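Chapter 7
Gifts with Conditions

Learning objectives

After studying this chapter, you should be able to:
Tell the difference between an unrestricted gift, a restricted gift and an endowed gift.
Identify the point at which a donor's wish becomes a duty on the organization.
Read a gift letter and list the duties it creates.
Describe the steps open to a board when the purpose of a gift can no longer be carried out.

Key terms: donor intent, restricted gift, board-designated fund, endowment, gift letter, release, spending rule

7.1 Opening case: the Kelent bequest

The Kelent Garden Society was formed by neighbors who wanted to keep a strip of former railroad land open to the public. For most of its life it ran on dues and small donations. Its annual report fitted on two sheets of paper, and its board met in members' homes.

In October of its tenth year the society learned that it had been left a large sum in a will. The donor had lived beside the land and had walked through it almost daily. The will named the society correctly, gave its address, and stated that the money was "for the roses, and for teaching children to look after them." No other instruction was given. The donor had never discussed the gift with the board, and the estate's lawyer had nothing to add.

The board was grateful and uneasy at the same time. The rose beds took up a small part of the site and cost little to maintain. The perimeter wall, on the other hand, was failing, and an engineer's report had warned that the north section should be rebuilt within two years. Several directors took the view that a safe wall served the roses as much as it served anything else. Others held that the donor had named two purposes and that a wall was neither of them.

The society took the money, placed it in its general account, and put the question off to a later meeting. By the time the question came back, part of the sum had been spent on insurance, a new gate and a delayed water bill. These were proper expenses of the society. Whether they were proper uses of this gift is the matter with which the present chapter is concerned.

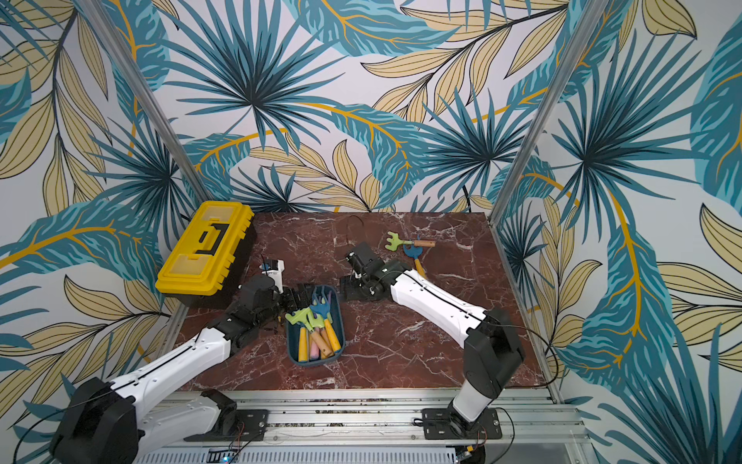

Oluwatosin Ogundipe, commenting on an earlier edition of this chapter, wrote that the case is too kind to the board: the directors did not need to settle what the words meant in order to keep the money apart, and a separate account could have been opened on the day the check arrived. The remark is a fair one, and readers should keep it in mind when they reach section 7.4. A dispute over meaning may take months to resolve. The duty to hold the gift separately, or at least to record it separately, begins at once.

7.2 What makes a gift restricted

A gift is restricted when the donor limits its use at the time of giving and the organization accepts it on those terms. The limit may concern purpose (a named program, a building, a group of people to be helped), time (nothing to be spent before a given year), or both. It may be set out in a formal agreement, a will, a letter, or the wording of an appeal to which the donor responded.

The last of these is often overlooked. If an organization writes to its supporters asking for money to repair a roof, the gifts that arrive in answer are generally treated as roof money, even where no donor has written a word. The organization set the restriction itself by the way it asked. For this reason many appeals now carry a sentence explaining how any surplus will be used. Such a sentence takes one line to print and can prevent a great deal of trouble.

A board-designated fund is a different thing. When directors vote to set aside part of the general income for a future project, they have made a plan, and they may change it by another vote. The label "reserve" or "building fund" in the accounts does not by itself tell the reader which kind of fund is meant. Auditors and new directors alike should ask who imposed the limit. If the answer is a donor, the board cannot lift it alone. If the answer is the board, it can.

An endowed gift carries a further limit. The original sum is to be kept, either forever or for a stated term, and only the return may be spent. The rate at which the return is drawn is governed by a spending rule, which is treated in full in Chapter 8.

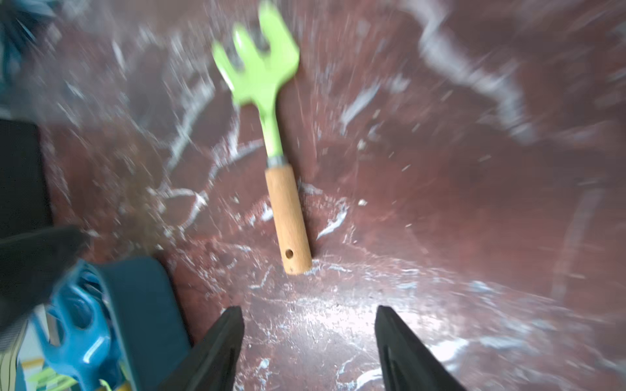

Figure 7.1 Hand rake with a wooden handle.

7.3 Reading the gift letter

The gift letter is the most useful document a board can have when a question of intent arises, and it is frequently the one that cannot be found. The Tamuno Neighborhood Fund, a grant-making body whose records are used in several exercises in this book, reviewed its files on 16 Jul 2022. Of 289 gifts recorded as restricted, it held a signed letter for 103. For the remainder, staff had relied on notes in a ledger, on old newsletters, and in some instances on the memory of a former director.

A good letter is short. It names the donor and the organization, states the amount or describes the property, and sets out the purpose in words that a stranger could apply. It says whether the gift is to be spent or kept. It records any promise made in return, such as a name on a bench or a yearly report. Finally, it says what should happen if the purpose cannot be met.

Compare the two clauses below, both adapted from letters in the Tamuno files.

Clause A. The Fund shall use this gift for the benefit of the Eseo Street reading room.

Clause B. The Fund shall use this gift to buy books and furniture for the Eseo Street reading room. If the reading room should close, the Fund may use what remains for public reading programs elsewhere in the city.

Clause A is warmer in tone and may well reflect what the donor felt. It leaves open whether staff pay, heating or repairs may be charged to the gift, and it is silent on closure. Clause B answers both points in two sentences. The reading room did in fact close, and the money given under Clause A could not be touched until
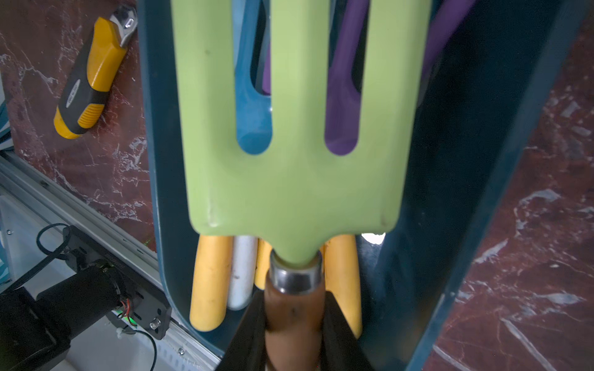
the donor's heirs had been traced and a release had been drawn up for their consideration. In this instance the letter had also given the donor's family a right to be consulted, so their views could not be passed over. A release is a written statement by which a donor, or a person with the power to act in the donor's place, agrees to lift or change a restriction. It should identify the original gift, describe the change exactly, and be kept in the same file as the letter. The heirs signed, and the matter ended without going to court. Not every organization is so fortunate, and the cost of tracing heirs should be weighed against the size of the gift before the search begins.

Readers should note that the law on this point differs from state to state. Heirs do not always have the power to release a restriction, and where they do not, the approval of a court or of a state official may be required. The examples in this chapter are meant to show how boards reason. They do not take the place of legal advice.

7.4 When the purpose fails

Three situations are commonly grouped under this heading, and it is helpful to keep them apart.

In the first, the purpose has become impossible. The building has burned down, the school has closed, or the disease has been brought under control. In the second, the purpose can still be carried out but has become wasteful, as when a large fund supports a prize for which there are no longer any entrants. In the third, the purpose remains sound and the organization simply has a more urgent need. The Kelent wall belongs here. The third situation is by far the most common, and it is the one in which boards have the least freedom to act.

The Sillelico Music Association met all three within a single decade. Its handling of them is the subject of the extended case at the end of the chapter, prepared with notes supplied by Ibrahim Ekpo.

Before you read on

1. Reread the words of the Kelent bequest. Which of the society's expenses, if any, could be charged to the gift?
2. Suppose the will had said "in memory of the roses." Would your answer change?
3. Draft a gift letter of no more than 10 lines that the donor might have signed. Include a clause that covers the sale of the land.
4. Find a recent appeal from an organization in your own area and decide whether the gifts made in response to it are restricted.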